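CHAPTER 8
Folding and Stacking

In this chapter you will learn
how to set up a surface for folding
how to fold shirts, pants and sweaters to a common width
how to build a stack that can be carried and put away
when a garment should be hung instead of folded

Key terms: common width, crease line, face fold, heap, stack

Chapter 7 ended with clothes coming off the line or out of the dryer. At that point they are clean, but they are not ready to wear. A shirt left in a basket overnight picks up creases that then have to be ironed out, and the ironing usually takes longer than the folding would have. For this reason laundries treat folding as part of the wash and write it on the same work ticket.

The work in this chapter can be done at home with no equipment other than a table. Students in the Zillside course will do it in the practice room, at the long tables, in pairs.

8.1 The folding surface

Any flat surface will do if it is clean, dry and large enough to hold one garment spread out with its sleeves open. A bed is often used, but a mattress gives under the hands and makes it hard to press a crease line. A table is better. Wipe it down before you begin and let it dry fully. Check the edges for splinters or rough spots that could pull a knit.

Height matters more than most beginners expect. If you have to bend to reach the table, your back will tire well before the basket is empty. The surface should come to about your hip. Low tables can be raised on blocks.

Divide the table into three areas. Unfolded clothes go on one side. The middle is kept clear for the garment you are working on. Finished pieces go on the other side. Right-handed workers often take from the right and stack on the left, but either direction is fine as long as you keep to it for the whole load.

8.2 The heap and the stack

We use two words for clothes on the table. A heap is clothing that has been put down without folding. A stack is clothing that has been folded and laid in layers, one on top of the other. The same five garments take up much more room in a heap, and a piece at the bottom cannot be found without disturbing the rest.

A stack does not have to be perfect. In home laundry it is normal for the layers to be slightly out of line, and fabrics of different weight will never sit exactly alike. What matters is that the pile stays up when it is lifted and that each piece can be identified from its folded edge.
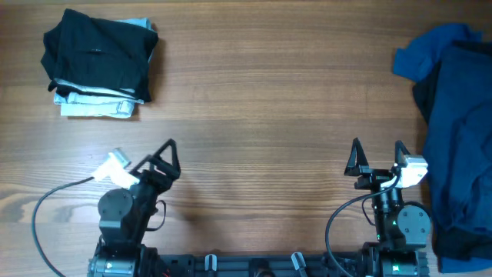
Figure 8.1 Folded stack, upper left, and heap, right. Note the uneven edges of the light-colored layers under the black garment.

Put heavy pieces at the bottom when you can. Sweaters and jeans make a steady base, and thin shirts go on top. If the load is being sorted by color as well, finish one color before starting the next, and keep each stack low enough to carry in two hands. The Lakarero method, covered in Section 8.5, sets a limit of up to 17 pieces of light clothing to a stack.

8.3 Common width

All the garments in a stack should be folded to the same width, whatever their size. This is called the common width. Ruba Saab, whose training notes for the Junach laundry are used in this chapter, cut a piece of stiff card for each new worker and had them fold around it for the first 2 weeks. After that the card was taken away.

To find your own common width, measure the shelf or drawer where the clothes will be kept. Divide it by the number of stacks it has to hold and take off a little for the space between them.

Exercise 8A
Measure one drawer at home. Work out the common width for two stacks and for three. Fold four shirts to each width and write down which set fits the drawer better. Bring your figures to class, along with the card you cut.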